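Search this site Enter keywords Go

How to Line a Small Play Corner with Floral Wallpaper (and Keep the Bricks from Wandering Off)

I love a weekend project that costs next to nothing and makes everybody grin when it's done, and this one is right up there. You take three plain panels, a floor panel, some corner posts and the loudest flowery wallpaper you can find, and you end up with a little three-sided room that's perfect for building bricks, dolls and whatever else comes out of the toy bin. I went for peonies, lilies and irises on the walls and a white marble pattern on the floor, and I'd do it again tomorrow! 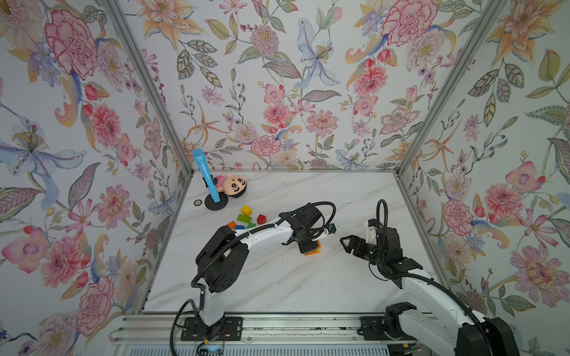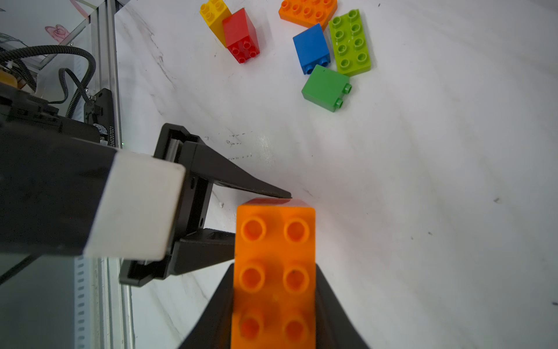 What you'll need

Three wall panels and one floor panel, all flat and clean
One roll of floral wallpaper (more if your pattern has a big repeat)
Marble-pattern covering for the floor
Two aluminum corner posts
Wallpaper paste, or the kind of paper that comes with its own sticky back
A sharp craft knife with spare blades
A metal ruler, a soft brush or smoother, and a damp sponge
A pencil

My paper came from the end-of-roll bin at Petersen, the hardware store near us. It had a dent in one end and I didn't care one bit. Check the end-of-roll bin first wherever you shop. A project this size barely dents a full roll and you'll have plenty left for drawer liners or book covers.

Step 1: Pick a pattern that's almost too big

I was nervous about this. My first thought was a tiny sprig print, something dollhouse-sized and polite. My neighbor Helmut Reuter hung wallpaper for years, and he talked me out of it over the fence in about two sentences. Small prints go fuzzy from across the room, he said, and large ones make people walk over. He was so right. A peony with petals bigger than a doll's head is just plain fun, and when you sit down on the floor next to it you feel like you've shrunk!

Look for a light background. Pale lavender-white is lovely -- it keeps a busy print from feeling dark once you've got walls on three sides.

Step 2: Cut the panels and dry-fit them

Stand everything up before any paste comes out. The back wall goes between the two side walls, and the posts sit in the rear corners and meet the floor. Leave the front completely open. You want to be able to get both arms in there without bumping anything, and so will the kids.

If a panel rocks, sand the bottom edge a little and try again. Mark the back of each one with pencil (L, B, R) plus an arrow for up. I skipped the arrow on my practice panel and papered it upside down. Irises look very odd hanging by their feet.

Step 3: Paper the back wall first

The back wall is what everyone sees, so give it the best part of the pattern. Lay the paper over the panel and slide it around until you like where the big flowers land. I try to get one large bloom up near a top corner and something paler and quieter close to the middle.

Cut the piece an inch oversize on all sides. Paste the panel, let it get tacky if your paste asks for that, then smooth from the center outward. Go slowly. Small bubbles usually settle as it dries, and the stubborn ones can be pricked with a pin and pressed flat.

Step 4: Side walls

Same routine, and please don't fret over matching the pattern at the corners. The posts cover the join! That's the beauty of them. I wasted a whole evening trying to line up half a lily before Knut Nolte, who was helping me with the sawing, held a post up against the seam and the problem was gone.

Do make sure the flowers grow the same direction on all three walls.

Step 5: The floor

Marble pattern next to flowers sounds like a lot, I know. Try it anyway. A white floor gives your eye somewhere to rest, and bright plastic bricks show up on it wonderfully -- red, yellow, green, orange, you can spot every one of them. We'd been building on a shaggy rug before this, and if you've ever knelt on a brick in a shaggy rug you'll understand my excitement.

Put the covering down in one piece if you can, and fold the extra under the panel for a clean front edge.

Step 6: Join it all up

Fasten the back wall to its posts, then bring in the sides, then lower the whole thing onto the floor panel. Have a second person hold things while you tighten. Snug is plenty. Wipe off any paste with the damp sponge before it dries shiny.

Let it sit overnight before you play in it. (We lasted until 13 minutes past breakfast.)

Setting it up for play

Keep it simple to start. One doll, a small handful of bricks and one silly extra, maybe a toy microphone, will get a story going faster than the whole toy bin tipped out at once. Bricks of different colors and a flat plate or two to build on are all you need for a bed, a stage or a very short staircase.

I keep the rest of ours in a lidded tub and swap a few things in whenever interest fades. A house with 1,000 bricks in it doesn't need them all on the floor!

Looking after it

Dust the walls with a dry brush and wipe the floor with a barely damp cloth. If a corner of paper lifts, dab a bit of paste behind it with a toothpick and hold it down while you count to 40. Save your offcuts too, in a flat envelope away from the sun, so a patch will match later on. I've already used one of mine behind the left wall's bottom edge, where the tub kept scraping it.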